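Bimanual teleop data - how much variety is enough?
Started by ysu_bench, 10/6/23

ysu_bench wrote:
Hi all! I've been lurking since spring and finally have something worth posting. I have two arms on one table and I'm collecting demos for a pack-the-box task: loose stuff on the wood goes into a small cardboard box, any order, either arm. I'm at 894 episodes now and having way more fun than I expected.

First policy was trained on 47 episodes and mostly waved at the box. The current one gets the first item in pretty reliably, then hesitates. I want to push to 1186 before I retrain, but I can't decide whether to keep the same handful of items or start mixing in weird ones.

One of the layouts from the current batch:
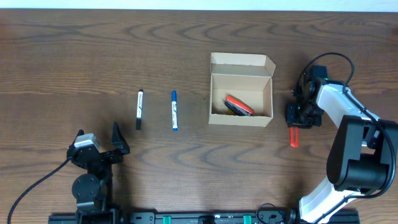
Partway through packing. Two markers still out on the left, red-handled tool at the right gripper.

I like this layout a lot, with the long things at different angles and the lid folded back so there's a flap to steer around. Would love to hear how you all pick yours.

- Yao-tsung

moataz_b wrote:
Oh nice, welcome out of lurking! Mix in weird ones, and do it now. I ran 40 episodes with nothing but oddly shaped kitchen junk on my Lorkus setup and the grasps got better on the regular items too. I wish I'd done it months earlier.

cmowat wrote:
I'm going to disagree with Moataz, cheerfully. If it hesitates after item one, more item types won't touch that. How are you ending your episodes? If a lot of your demos have a pause after the first drop while you look around for the next target, it's going to learn the pause. Mine did! I trimmed every idle stretch over a second and retrained on the same data, and it stopped dithering.

ysu_bench wrote:
Oh no. Yes, I pause. I pause all the time, I'm usually deciding which arm to use.

cmowat wrote:
There you go. Decide before you hit record. I keep a sticky note with the order on it.

asmaa_ashour wrote:
Careful with the trimming, though. Cut the wrong second and the arm jumps between two poses that were never next to each other. I'd rather throw out the bad episodes and record clean ones, even if it hurts.

Also, that box. Does it always sit just right of center with the lid toward the far side? Rotate it! Slide it around! My first big set had the bin in one spot the whole time, and the policy dropped things on bare table with total confidence as soon as I moved it a hand's width.

ysu_bench wrote:
It's been in that area for most of them. I nudge it a bit between runs but I've never turned it. Adding that to tonight's list.

moataz_b wrote:
Craig, fair point on the pauses, but I still say you get both problems at once. Hesitation can also be the policy not recognizing a half-full box. Do you have episodes that start with stuff already inside?

ysu_bench wrote:
Not one! They all start from an empty box. That's such a good idea, and it's quicker to record too - I can start with two or three things in there and only demo the last couple.

asmaa_ashour wrote:
Seconding this, partial starts helped me more than anything else I tried. Just keep them tagged separately so you can leave them out if something goes strange.

cmowat wrote:
OK, I'll give Moataz that one. Still trim your pauses.

sherif_radwan wrote:
Fun thread. What are you logging with? I moved from Tultine to Elluver over the summer and tagging after the fact is so much less painful, you can filter by start state and by which arm moved first. The export is slower, but I run it overnight.

ysu_bench wrote:
Just folders and a spreadsheet, haha. I'll look at Elluver this weekend. Plan for now: partial starts, box turned every ten episodes, sticky note with the order. Will post numbers when I've retrained!

moataz_b wrote:
Post the failures too, those are the best part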